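4.2 Objects that come along for the journey

The picture books in our sample send children out of the house with remarkable frequency and almost no luggage. What they do take with them is a companion object: a toy, a blanket, a lamp, in one case a teapot with opinions. Of the 628 self-published titles that met our criteria, we selected 24 for close reading, all of them books whose authors state in a foreword, jacket note or sales page that the story is meant to help a child talk about a death in the family. This section looks at what the companion object is made to do in those 24, and at how seldom it is allowed to do nothing.

We began with a simple coding scheme borrowed from our earlier work on bedtime stories (Holst and Mengal). An object was marked as a guide if it knew the way, as a listener if the child spoke to it, and as a stand-in if the text or the illustrations tied it to the person who had died. The scheme lasted one afternoon. Most of the objects turned out to be all three by page six, and the teapot also drove a boat. We therefore dropped the single label and recorded each function by page opening, which took much longer and produced fewer arguments.

The stand-in function is the one that parents in our reading groups noticed first, and the one they were least patient with. In Greer Matheson's The Lamp at Wamunier, the grandfather's lantern goes out on the night he dies and is relit by his granddaughter at the top of a hill. Adults found this moving. Children wanted to know where she got the matches. In Ngân Hứa's Kendero Goes Up, the object is a kite whose tail is knotted from the dead brother's shirts, and here the children had no practical questions at all. They talked about shirts. One boy talked about shirts for the remainder of the session, and his mother, who had come prepared with a list of feelings, put the list away.

A second group of books replaces the soft toy with a machine. There were more of these than we expected, and they are on the whole the more interesting ones. A stuffed animal may be magical without explanation, but a machine invites the child to ask how it works, and the author then has to decide whether the answer will be true. Cameron Innes's Hepburn and the Quiet Computer takes the risk of opening the case. The father's old computer has stopped, the girl lifts the cover, and four full openings are spent among its parts, which are drawn as a small green town with streets and a square in the middle where somebody used to live. Readers who have seen the inside of a real computer will find the town plan less fanciful than it sounds.

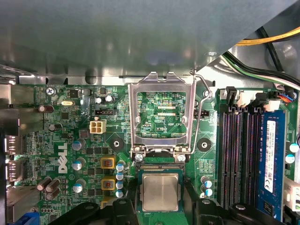 Figure 3. Motherboard inside a computer case, with the CPU socket empty and its load plate standing open.

What Innes does with the empty square is, to our minds, the best thing in the sample. The girl does not fill it. She asks the other parts where the neighbor has gone, gets several polite and useless replies, and closes the cover again. The computer stays broken. It is kept on a shelf and said good night to. Several adult readers objected that this was no ending, and one suggested, in writing and at some length, that the book should come with a repair manual.

The objection deserves to be taken seriously, as it points to a pressure felt across all the books we read. In 14 of the 24, the companion object is restored, returned or replaced on or before the final opening, usually in a burst of yellow. The story of the loss is thus told beside a second story in which nothing stays lost for very long. We do not claim that this does any harm. Children are practiced readers of endings and can tell a mended kite from a mended brother. It does leave the adult reading aloud with some awkward work to do after the last page, at an hour when both parties are tired and one of them would like a glass of water.

Length may play a part as well. The shortest text in the close-reading group runs to about 500 words, and a book of that size has little space in which to leave a thing unfixed. Broditness, the longest, gives its wooden horse a full five openings of silence after the funeral. Our youngest listeners turned those pages quickly. The older ones slowed down, and two asked to go back. We return to the question of page turns, and who controls them, in Section 4.3.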